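Projects > Sarkik Tool Library > Reports

Progress report, second period
Prepared for the Dimitriou fund by Junaid Tanoli

Dear all,

In this report I describe the work done in the tool library from the end of March until July. The first period was mostly repairs of the room. In the second period we worked on the tools themselves: sorting, cleaning, marking, and deciding where each kind of tool must live.

1. Sorting of the donated tools

When we took over the old stock from the Furara workshop, the tools came in mixed crates and there was no list. We have now opened all 16 crates. The hand tools are sorted into families – measuring, gripping, turning, prying – and every family has its own drawer. Power tools are not part of this grant and stay in the locked cabinet until the electrical check is done.

The sorting took more time than I planned. The small parts were the slow part, mainly the sockets, which were in three different standards and often had worn numbers. We measured the doubtful ones with a caliper and put them in small bags with the size written on the outside. 177 tools are now entered in the register. Tools with a crack, a bent jaw or a loose handle were put aside, and I will propose in the next report which of them are worth repairing.

2. The work surface and the pegboard

All sorting is done on the butcher-block top, which has kept well. The plan is that tools used every day hang on the pegboard at the back and everything else goes to the drawers. So far the pegboard is only partly fitted. It has a few hooks and a box-shaped holder on the right side, and the daily tools are still laid on the wood: pliers, combination wrenches, hex keys, the tape measure, the red pry tool. 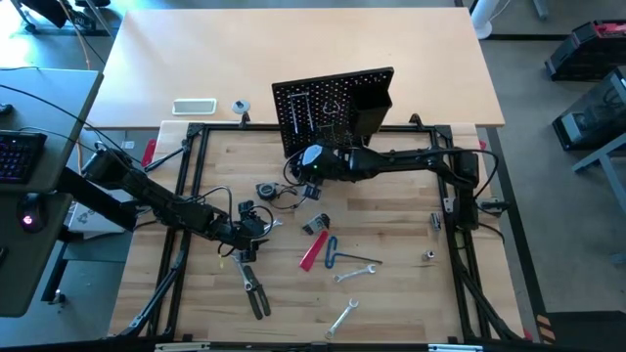

Rafail Konstantinidis answered to the draft of this section that he would not hang the wrenches at all. In his opinion a wrench on a hook is always returned to the wrong hook, and a shallow tray with the sizes marked on the bottom is faster for the borrower and for the person who checks the return. He also asks that loose sockets get a rail before the opening, as they roll and are lost first.

I agree with him about the sockets and I have ordered the rails from Kumby. For the wrenches I would like to try both ways for one month and compare.

3. Money

From the budget for this period we have spent 2596 euros. The largest part was for the drawer units, then the marking tool, the hooks and the cleaning material. The drawers were more expensive than in the first offer, but we saved on the labels by engraving the tools directly. Receipts are in the annex.

4. Delays

The opening for borrowers was planned for June and has moved to September. The reason is the register, which must be complete before the first loan. Eight people have already learned to use it, and they each do one evening in the week.

5. Next steps

– finish the pegboard and mark the place of each tool
– install the socket rails
– print the loan rules in two languages
– repair or discard the tools put aside

I would be thankful for an answer on the wrench trays before the end of July, so that we can order them together with the remaining hooks.

With kind regards,
Junaid Tanoli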